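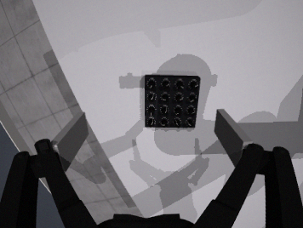 Making Wind From Nothing: My Sound Project Report
Intro to Audio, final project
August 12, 2024

What I set out to do

I wanted to make all the weather for a short radio play using only synthesized sound. No recordings of real wind, no rain clips off the internet, nothing. The play is called Lostus and it takes place in a lighthouse, so there is a LOT of weather. My script came out to 1691 words, way longer than the assignment asked for (sorry!), and I cut the whole second storm before I started on the sound.

I got into this back in March when we did the unit on subtractive synthesis. You start with a sound that has too much in it, then carve parts away with a filter until what's left is the thing you want. White noise has every frequency in it at once, so it's a great block to carve from.

How I made the wind

Wind turned out to be the easy one. I ran white noise through a band-pass filter centered at 500 Hz and let a really slow oscillator push the center up and down. My first try sounded like somebody vacuuming the apartment upstairs. The problem was that the sweep was too regular, and your ear catches that right away. I swapped the oscillator for a random source with smoothing on it and suddenly I had gusts! For the scene where the door blows open I moved the center up to 1000 Hz and made the filter narrower, and that gave me the whistle through the gap.

How I made the rain

Rain was a pain. Steady rain is just noise with the lows taken out, fine, but up close you hear separate drops, and those need their own little envelopes. I made a very short ping with the pitch dropping fast and triggered it at random times. I also had to vary the volume of each one, otherwise it's popcorn. I spent most of one weekend on this and I'm still not in love with the result.

The thing that bugged me the whole time was that I never wrote my settings down. With this many knobs, moving one changes what the others seem to do, and I lost a beautiful distant thunder that way. After that I kept a notebook with little clock faces in it (cutoff at two o'clock, resonance at nine) and it saved me more than once.

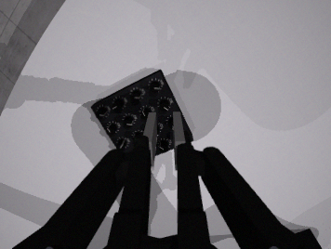 One classmate told me after the listening session that the wind was so convincing it made the dialogue hard to follow, and that I should duck it under the voices. Totally fair. I went back and pulled down the middle of the wind whenever somebody speaks, and left the low rumble alone so the room doesn't feel like it goes dead between lines.

What I'd change

I'd start with the rain next time and give it twice as long. I'd also try the ocean, which I skipped by having the keeper say the tide was out. The final mix is in the class folder under Lostus, along with the dry wind and rain tracks and scans of my notebook pages. Use headphones for the door scene if you can.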